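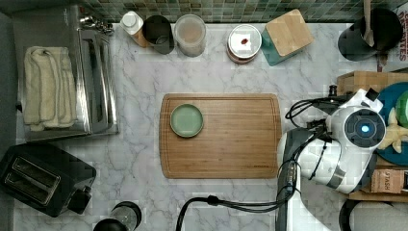 Nature & Science > Activity Sets > Snails, Worms & Minibeasts

Dumeo Snail Watching Set, from Pultum

I've wanted to put together a proper snail set for years, and I'm so pleased with this one! It's a paperback book and a box of cards, plus two hand lenses (one to use and one to lose in the flower bed). The book is written for sevens to elevens, but I read it straight through over a pot of tea and learnt loads. Did you know a snail can seal itself into its shell when the weather turns dry and simply wait for rain? There's a whole chapter on that, and another on the tongue, which is covered in tiny teeth and is my favourite bit by a mile.

There are 100 cards in the box, each with something to look for or try. Some take a minute, like finding the breathing hole on the side of the body, and some want a whole damp evening and a torch. They're printed by Chong on thick card with a wipeable coating, and mine have been out in the drizzle all November and still shuffle nicely.
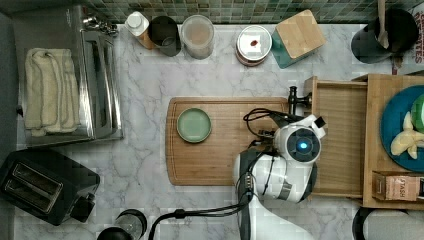
Most of the close-up cards can be done indoors if the garden's too cold for standing about. You want something small and smooth for your snail to travel across, and you don't need to buy a special tray. A little round plate like the pale green one on the chopping board is a lovely size, and the raised rim gives the snail something to climb, so you get a good view of the foot rippling along. Keep a separate plate for it and don't put it back with the dinner things afterwards, please.

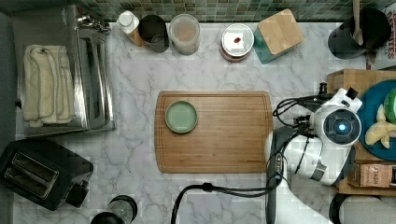 Snails need damp, so the book asks you to mist the plate with plain water before you start, and children being children there'll be a puddle. Have an old towel handy. I'd go for a light one, like that cream one with the grey stitching, as any grit shows up on it and you know when it's ready for the wash. Everyone washes their hands before and after, and the snail goes back where you found it (card 2 is all about this). 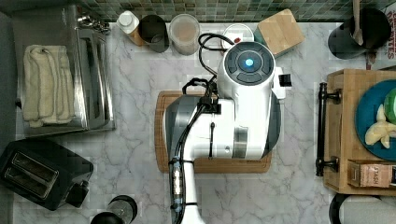 What's in the box

Snail Watching paperback
100 activity cards
2 hand lenses
Fold-out shell chart
Stickers for your record book

The shell chart covers snails you might meet in gardens, woods and ponds. We tried ours along the canal at Cirnley and had great fun arguing over the stripy ones! The record book itself isn't included, but any plain notebook will do. Refill stickers are sold separately, in packs of up to 351.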